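Moving the stock to the new unit

Posted in July by the Gradine blog

We got the keys to the new unit at Tromwood at the start of the month and have been moving the stock across in the evenings. It has taken longer than I thought. The old place was one long room with a low door and we had been in it so long that nothing had a proper home any more. Boxes went wherever there was a gap.

I priced up a removal firm and was quoted 900 pounds, which I could not justify for a journey of two miles. So it has been the van, a sack truck and a lot of tape. The van takes more than it looks if you put the flat boxes in first, standing on their long edge, and then fill the rest from the bottom. I got that wrong on the first two loads and spent half an hour picking picture hooks out of the wheel arch.

The crates are from Vendanska. They are the folding sort with a lid in two halves, and I bought 46 of them second-hand. One had a split base and went back. The others have been fine, although the lids do not like being overfilled and will pop open on a speed bump. I write the contents on masking tape on the short end, because that is the end you see once they are on a shelf. I used to write on the lid, and then had to unstack everything to read it.

The Cuadros frames were the part I was dreading. They are sold boxed but the boxes are thin, and the corners go if you so much as look at them. I moved those last, wrapped in old blankets, and lost two. The catalogue order numbered 3493 was the only thing that went missing altogether. It was under the passenger seat.

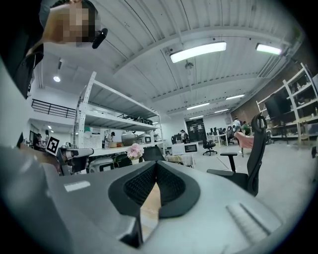

Shelving was the thing I changed my mind about most. I wanted everything against the wall at first, to keep the floor clear, and then found I could not reach half of it without moving something else. Tall white metal units with open levels suit us better. The slotted uprights mean the shelves can go up or down when the box sizes change, and they always do. It helps that the strip lights carry on down the room towards the far end, as I had been reading labels by torch at the old place all winter.

Still to do: the packing bench, a mat for the door, and somewhere to keep the tape guns. I have also got to ring about the bins. Orders are going out as normal, but please allow an extra day until the end of the month.

Contact | Copyright Gradine | Back to top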